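4. Installing the Game and Starting a Case

Raterell: The Gough Papers is supplied on two discs. Disc 1 holds the installer and the first three chapters. Disc 2 holds the remaining chapters and all recorded testimony. A full installation copies both discs to the hard drive and takes 1,282 MB.

4.1 Before You Install

Close any program that uses the sound card. Remove any earlier demo version of Raterell through the control panel of your operating system. Saved cases from the demo cannot be read by the full game and are deleted with it.

CAUTION: Do not install into the folder that holds the demo. Files with the same name are overwritten without a warning, and the case index may be damaged.

4.2 Installing

1. Insert Disc 1. If the Bikgate launcher does not open by itself, run SETUP from the root of the disc.
2. Select Full or Minimum. Minimum uses 138 MB and reads speech and video from the discs during play.
3. Confirm the destination folder.
4. Insert Disc 2 when prompted (Full only). Wait for the drive light to go out before pressing OK.
5. Select a text language. The spoken language is always English.
6. Press Finish. The launcher checks the files and returns to its main page.

NOTE: With Minimum, the game asks for a disc change each time you travel between the courthouse and the harbor office. Full is recommended for drives slower than 8x.
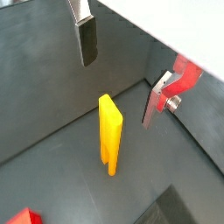
4.3 Display and Sound

Open Settings from the launcher, not from inside the game. Changes to resolution made during a case take effect only after the next save and restart.

1. Set Resolution to match your monitor. On wide monitors, turn on Keep Shape or the document close-ups will be stretched.
2. Set Text Size. Large is needed to read handwritten letters at low resolution.
3. Press Test under Speech. You should hear one line of dialog from each speaker. If only one side plays, swap the channels with the Reverse box.
4. Turn Subtitles on or off. Subtitles do not appear in the clerk's whispered remarks unless Hints is also on.

4.4 Creating a Case File

The game keeps 7 case files. Each one stores a single playthrough, including the notebook and every statement taken so far.

1. At the main page, choose New Case.
2. Type a name of up to 12 letters. Spaces are allowed – symbols are not.
3. Choose a level. Clerk marks every item that can be picked up. Counsel marks none, and limits you to three objections per hearing.
4. Press Open. The introduction starts and can be skipped with Esc.

The level cannot be changed once the first hearing has begun. 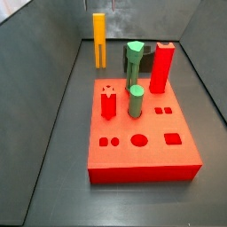 Board with openings of different shapes and sizes.

4.5 Saving

The game saves by itself at the end of each hearing and on leaving a building. To save at any other time, open the notebook and press the ribbon. Saving is switched off during cross-examination.

CAUTION: Do not remove a disc or shut down the computer while the ribbon is moving. A case file broken in this way cannot be repaired from the launcher.

4.6 If the Game Does Not Start

Error 6: The wrong disc is in the drive. Insert Disc 1 and press Retry.

Black screen with sound: The resolution is not supported. Hold Shift while starting the launcher to return to the default display.

Ferov does not enter the courtroom in chapter two: This fault affects version 1.0 only. Install the patch dated April 20, 2021, then load a save made before the hearing. Saves made inside the courtroom keep the fault.

Notebook pages blank: Run Check Files from the launcher. With a Minimum installation, both discs will be requested in turn.

For controls and the notebook, see section 5.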